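I Bought the Catalog and Left the Brooch

I have a confession to make, and the people I sit next to at previews are not going to like it. I think most of us would own better jewelry if we stopped looking at the top lot.

You know the one I mean. It gets the cover of the catalog, the spotlight, the velvet neck and the little crowd. In June I went to the Masilela sale and the star was a sapphire collar that I couldn't have bought if I'd sold my house and my sister's house. I stood in line to see it anyway! Everybody did. Meanwhile lot 64, a plain gold bar brooch with a row of seed pearls, sat in a side case with the light half off, and I had it all to myself for as long as I wanted.

It was a lovely thing. Somebody had worn the back of it smooth. The pin had been replaced at some point, not very well, and one pearl was a touch creamier than its neighbors (a later swap, I'd guess). The estimate was under $1,000. It sold for $1,339 with the fees, and I didn't bid, and I've been annoyed with myself ever since.

My friend Oratile Chauke has been buying at small sales for longer than I have, and her view is that estimates on modest pieces are set by people in a hurry. I think she's right. A big stone gets weighed, tested, photographed and argued over. A bar brooch gets one line. "Gold and seed pearl brooch, pin later." Well, later than what? Who made it? Is there a mark? You have to turn it over and find out for yourself, and the preview is the only place you can do that.

So go to the preview. Take your own loupe, wear something with pockets, and leave the big handbag behind. I like having both hands free, and I get twitchy bending over a tray of earrings with a strap sliding off my shoulder.
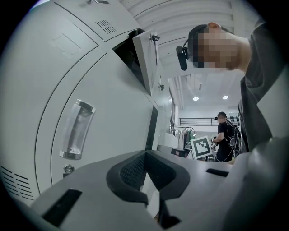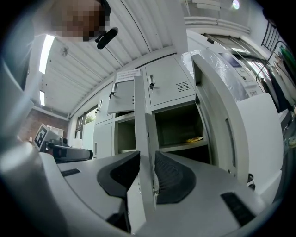 Gray metal lockers, in both pictures.

Then ask to handle things. I was shy about this for years, which is silly when I think how many rings I bought after looking at them through glass. Lizelle Du Plessis, who ran the counter at Drumatex when I was starting out, used to put a piece in my palm before I'd even asked. She wanted me to feel the weight of it. A hollow bangle and a solid one can look like twins in a photograph, and they are not twins on the wrist.

I know the argument on the other side. Big lots bring in the crowds, the crowds keep the salerooms open, and without the sapphire collar there would be no side case for me to snoop around in. Fine, I accept that. I've got nothing against glamour, and I'd have tried that collar on in a heartbeat. What bothers me is how the houses have started trimming everything else. The last Ratard catalog gave its cover star 4 full pages, and then crammed a whole family's worth of Victorian lockets onto one, with pictures so small I needed the loupe for the catalog. Two of those lockets still had hair in them! I want to read about those.

Online bidding has made it worse, I'm afraid. Zavton's site sorts by highest estimate unless you tell it otherwise, and I bet hardly anyone tells it otherwise. Flip it. Start at the bottom and read upward with a cup of coffee. You'll wade through a lot of tired cufflinks and odd single earrings, but you'll also meet the sort of pieces people really wore, to church and to work and on the bus.

As for the brooch, I wrote to Masilela to ask whether the buyer might want to sell it on. They were very polite and said they'd pass along my note. I haven't heard a thing yet, and I'm still checking my email more than I should.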